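Handgreifer Vollilia: Fingerbacken wechseln

Die Anleitung gilt für den Handgreifer Vollilia der Firma Zirkard mit Backensatz Iris.

Greifer öffnen und auf einer ebenen Fläche ablegen. Die Schrauben beider Backen lösen, Backen abziehen und die Auflageflächen reinigen. Neue Backen ansetzen – die flachen Innenseiten weisen zueinander – und Schrauben gleichmäßig anziehen.
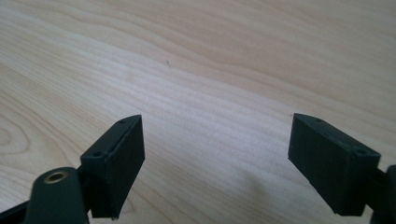
Muss der Greifer nach dem Wechsel neu kalibriert werden?
Eine Kalibrierung ist nach jedem Backenwechsel erforderlich.

Stand: 3. Februar 2021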